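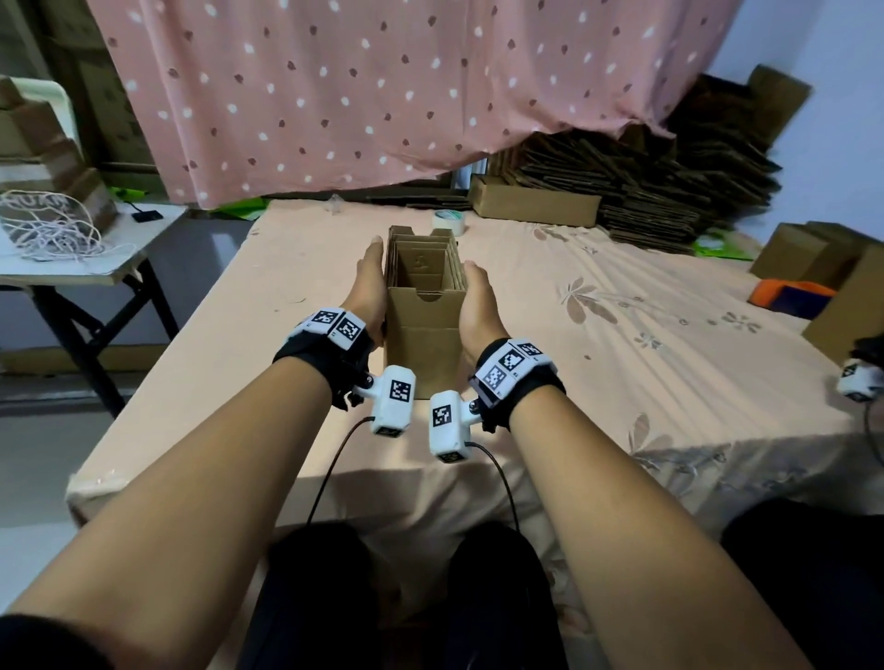
Boxes, tape and the spare room bed

Every year when the warm weather settles in, I start getting the same letter from readers in slightly different handwriting. Somebody is moving, or somebody's daughter is moving, or Grandma's good glasses have to get from one end of the county to the other, and where on earth does a person begin? So I have put the garden notes off until the next issue (sorry, tomato people, I have not forgotten you!) and given this whole page over to packing, a subject I have more opinions on than I probably should.

My first opinion is that you should pack on a bed. I know the kitchen table is the usual place, and if you have a big one and a family that will eat standing up for a week, then good luck to you. But a bed is wide, it's soft if you drop something, and you can sit right there beside your work with your supplies spread out within reach. Put on a sheet you don't mind getting dusty, because cardboard sheds more than you would think, and when you're done for the day you can gather up the corners and shake the whole business out the back door. I packed up most of our old place in Romthorpe on the guest bed, and my back thanked me for it.

Then there are dividers, which I would happily talk about all afternoon. A tall, narrow box with corrugated dividers nested inside it is one of the best things you can have in the house at moving time. Bottles, tumblers, candlesticks, the vinegar you're too stubborn to throw out, they all go down into their own little slot and stay there. Before you put anything in, stand the box up with the flaps open, hold it between your palms and give it a gentle squeeze. If the sides give way too easily, use that one for dish towels and find another for the glass. Look down inside too, and make sure the dividers reach all the way to the bottom and haven't folded over on themselves.

Adoración Arroyo wrote to me after the last issue to say that she tapes the bottom of every box before she opens out a single divider, and that she learned this the hard way with 4 crystal goblets from her wedding set. Only 2 of them are still with us. I was so sorry to read it, Adoración, and I have been turning my boxes over to check them ever since. One strip along the seam, one strip across it, and run your thumb down the tape firmly so it takes hold.

While we're on tape, keep the roll in one place! I can't tell you how much of my life has gone into lifting up pillows looking for the tape. Put it behind the box you're filling, always on the same side, and put it back there each time. Fold over the end about a thumbnail's width before you set it down and you won't be picking at it later with your teeth.

Save your flat cardboard as well. My husband calls it the lumber yard, but a good stack of flattened pieces leaned up against the wall is a comfort to me. The big sheets go between framed pictures, the middling ones can line the bottom of a box, and the scraps get cut down into extra dividers when a slot is too roomy for what's in it. An open, shallow tray box is handy too, for the odds and ends that turn up while you're packing and don't belong with anything. I go through mine at the end of the day, and about half of it goes in the trash.

Iñaki Peñalver, who looks after the reuse shelf at the Jaseo community hall, tells me they handed out 1,837 boxes last year, and that 721 of those came back to be used again. Isn't that something? He would dearly like to see more of them come home. If you have moved and your garage is full of boxes, flatten them, tie them up with string and drop them by the side entrance. He asks that you leave the dividers folded together in their sets, as loose ones are the very devil to match up again. He is especially short of the tall, narrow kind.

A few of you have asked about labels. I write on two sides and never on the top, as the top is always underneath another box by the time you need to read it. I put the room it's going to and one thing that's inside, so "kitchen, blue teapot" and on to the next. My sister-in-law in Esurberg uses colored dots and a chart, and she is welcome to them.

If you have a packing trick of your own, please do send it in. I'll print a batch of them in the September issue, along with the Lozano plum cake recipe that so many of you wrote in about. Letters can be left in the newsletter box at the hall or handed to me wherever you happen to catch me.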